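Westhorpe Repair and Reuse Scheme
Progress report to the Wener Fund, second half-year
January 27, 2019

1. Where we are

The application said that by this point the scheme would be diverting enough household textiles from the Westhorpe tip to make a visible dent in the tonnage. I doubted that figure when it was written and I doubt it more now. We have logged 3,147 items through the door since the start. Of those, 2,227 left again in a state someone could use. The rest went to the rag merchant, who pays very little and grumbles about zips.

The fund's template asks for this as a percentage of target. I have left that box blank. The target was set in kilos and we record items, and any conversion I offered would be a guess, given that a baby vest and a pair of lined curtains each count as one.

2. Sorting and mending

Sorting is the part that works. Donations come in on the ground floor at Pastor Street, are checked for damp and moth, and go upstairs in crates. The delay is in mending. A dropped hem takes a few minutes, but a duvet cover with a split seam can tie up a machine for most of a morning, and I am not persuaded that saving a duvet cover is worth it when the charity shop prices them so low.

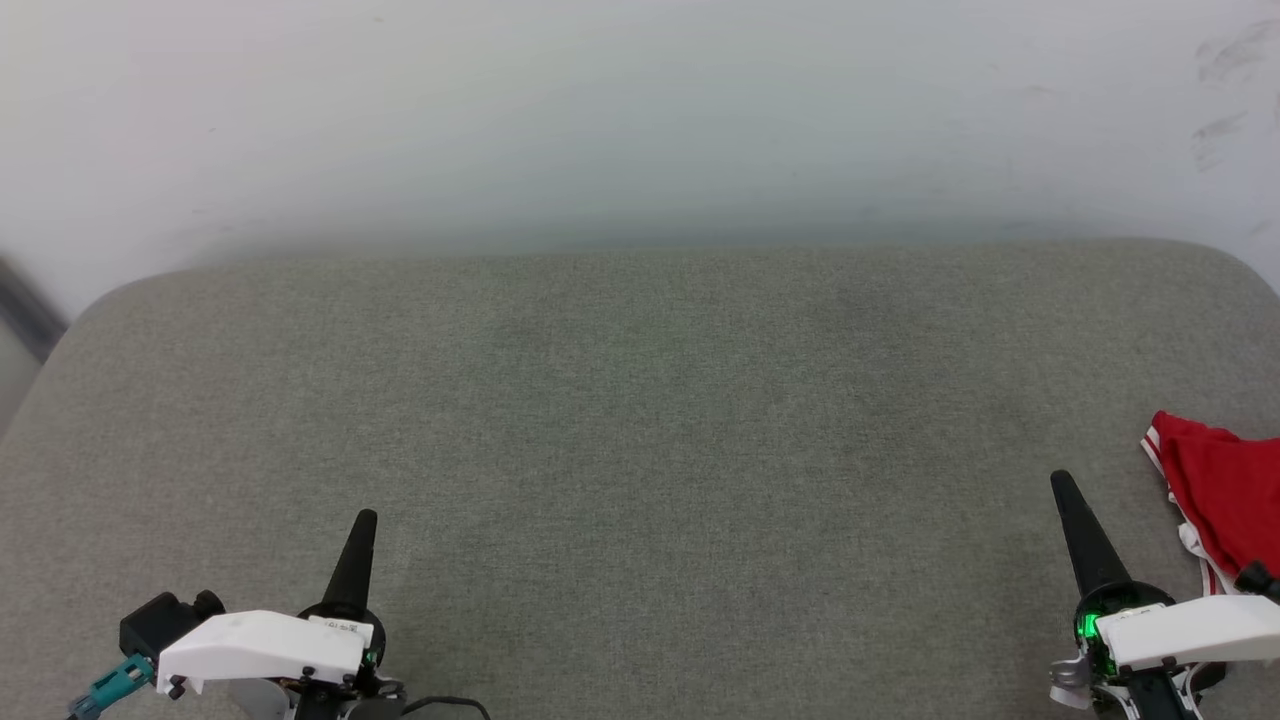
The mending classes were meant to ease this by sending people home able to do their own repairs. Attendance has been good, with 40 people finishing the eight-week course. Whether they mend anything afterwards is another matter. We sent a follow-up form and 8 came back, all glowing. I would not build a case on that. People who liked the course fill in the form.

3. The Cukik software

We were asked to try the Cukik stock system as a condition of the second payment. It does what it says, slowly. Each item needs a category, and the categories suit a clothes shop. There is no entry for offcuts, so these have been going in under "scarves", and the scarf total in the attached sheet should be ignored. Staff time on data entry has gone up. I can't find anything in the reports it produces that we didn't already get from the paper book, apart from the charts.

We will keep it running until the end of the trial in March, as agreed. I would not recommend paying for a licence after that.

4. Money

Spending is within budget, largely through the van being off the road in the autumn and costing nothing in fuel. I mention it so that the underspend isn't read as thrift. Rent at Pastor Street goes up in the spring and the landlord has not yet said by how much.

5. Next period

We propose to stop taking bedding, weigh everything that comes in, and telephone the people who did not return the form. The weighing scales are on order. If the kilos turn out as low as I expect, the original target should be rewritten before any further payment is tied to it.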